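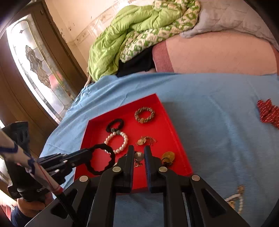

Vol. 31, No. 7 – Page 4

Zumholm tightens labeling rules for secondhand jewelry

Tuesday, June 27, 2023

Sellers of used jewelry in Zumholm will have to state the metal, plating and known nickel content of each item under a revised trading ordinance adopted by the city council. The rules apply to shops, market stalls and online sellers with a registered address in the city. They take effect in January.

The ordinance replaces a section of the trading code that covered only new goods. Under the old text, a used ring or chain could be sold with no description at all, provided the seller made no claim about it. A seller who wrote "gold" on a tag was bound by that word, while a seller who wrote nothing was bound by nothing. The city's trading standards office had asked for the gap to be closed.

From January, every used item priced above the minimum threshold must carry a tag or a written listing with three entries: base metal, surface finish and nickel status. Where the seller does not know the base metal, the entry must read "not tested." The words "gold tone" and "silver tone" may still be used, but only next to the base metal entry and in type of the same size. "Gold," used alone, is reserved for items that carry a recognized fineness mark or have been tested.

Pearls are treated separately. The listing must say whether the beads are natural, cultured or imitation, and "not tested" is again permitted. Beads of glass, stone or plastic need no entry unless the seller names a particular material, in which case the name must be correct.

The revision follows a sampling exercise carried out last year by Tkachenko, a testing laboratory under contract to the city. Inspectors bought 469 items from sellers across Zumholm, including rings, earrings, bracelets, necklaces and loose pendants. The laboratory checked each one by X-ray fluorescence, a method that reads the surface composition without cutting the piece. Items with a worn or damaged finish were read a second time at the exposed spot.

Of the items bought, 263 carried some form of description at the point of sale. In 228 of those cases the description agreed with the laboratory reading. Most of the remainder were plated pieces sold as solid metal. The report notes that the error was often inherited: the seller had repeated what the previous owner said, and no test had been made at any stage.

The laboratory also ran a nickel release test on a smaller group of items meant for direct and prolonged contact with the skin. In this test the piece is held in artificial sweat for one week at a controlled temperature, and the solution is then measured. Seven items released nickel above the limit used for new goods. All were base-metal pieces, and most were clasps or earring posts. The report makes no estimate for the wider market, as the group was not chosen at random.

Surface readings have limits, and the ordinance takes account of them. A thick layer of plating can hide the metal beneath, and a hollow or filled piece can pass as solid. For this reason a seller who relies on a surface reading must write "surface tested" on the tag. Only a reading taken at a cut, a file mark or a worn edge may be listed as "tested" without the qualifier. A seller may decline to have a piece filed, and the trading standards office says it will not require it.

Coins and medals mounted as pendants raised a further question during drafting. An early version placed them under the rules for collectible coins, which call for a date and place of issue. The final text treats any coin or medal fitted with a loop, frame or chain as jewelry. A piece that imitates a coin must be described as a replica if the design could be taken for legal tender of any country, past or present.

Lots are allowed. A seller may offer mixed pieces in a box or by weight under a single label, provided the label reads "mixed lot, not tested" and no item in it is named as precious metal. The lot price is then the figure that counts toward the threshold. Dealers had argued that tagging each piece in a low-priced lot would cost more than the goods were worth. The trade group Skusier, which represents market sellers in the region, supported the final version of this clause but objected to the nickel entry, saying that few of its members own test kits.

In response the city has agreed to provide testing at the public counter. Preltus, the firm that maintains the city's scales and measuring equipment, will supply two bench-top analyzers and train the counter staff. Sellers with a trading permit may bring in items without charge during the first year. Private owners will be able to use the service for a fee, which has not yet been set. The counter will issue a printed slip with the reading, the date and a reference number, and a seller may attach the slip to the item in place of a tag.

The counter test for nickel will be a swab test – a simple color reaction that shows whether nickel is being released at the surface. It does not give a quantity. A positive swab must be listed as "releases nickel," and the item may still be sold unless it is an earring post or other part that passes through the skin. Those parts must be replaced or removed before sale.

Private persons selling their own belongings are exempt up to a yearly limit, as are estate sales held at a home address. The exemption ends if the goods are passed to a dealer or placed with an online seller on commission. In that case the duty to label rests with the dealer.

Enforcement will begin with written notices. A first breach leads to a notice and a period in which to correct the label. Repeated breaches may lead to a fine or the loss of a market permit. Inspectors will not seize goods for missing labels alone.

The full text of the ordinance and a printable tag template are available at the trading standards counter. The office plans to repeat the sampling exercise after the rules have been in force for one year, using the same method so that the two sets of readings can be compared.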